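Fixing an arm that drops things halfway to the table

So my simulated robot kept letting go. It would grab an object just fine, swing around toward the table, and somewhere on the way the gripper opened. I lost more than two evenings to this, so let me save you some time!

First, open the Bandero log and look at the grip command, not the grip state. Mine was timing out after 300 ms and falling back to "open" (a terrible default, if you ask me). Change the fallback to "hold" in the Utis controller settings and restart the whole sim. A plain reload keeps the old value.

Next, set the grip force to 95 percent and run the carry again at half speed. If it still drops, check for a second script sending commands. I had an old Abugri test running in another window, oops.

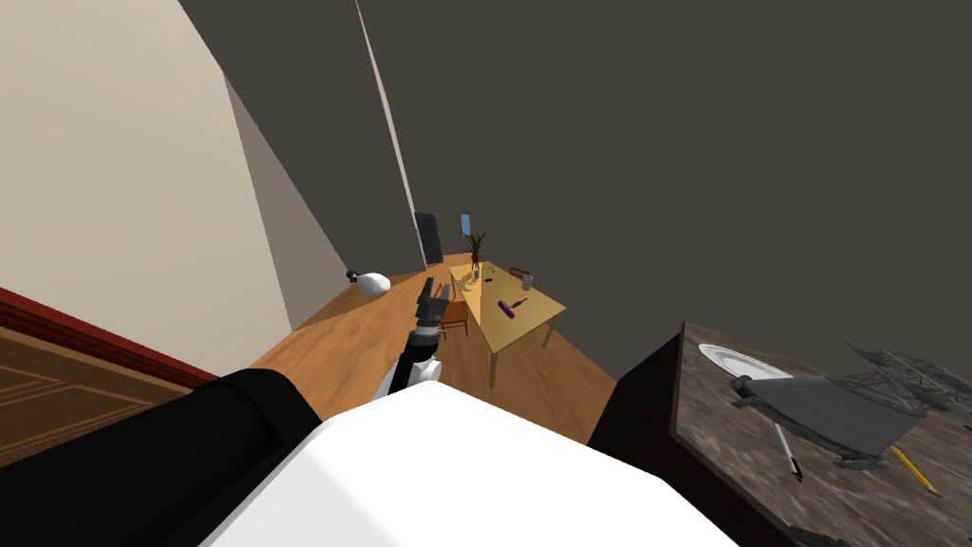 Bristska, 25th August

My gripper is empty and hanging over the floor in front of the table, which is the spot where I pause the run and read the log. Do the same with yours before you touch any other settings.

Related
Tuning joint limits in Utis
Why your Abugri script won't quit
Reading Bandero logs, part 2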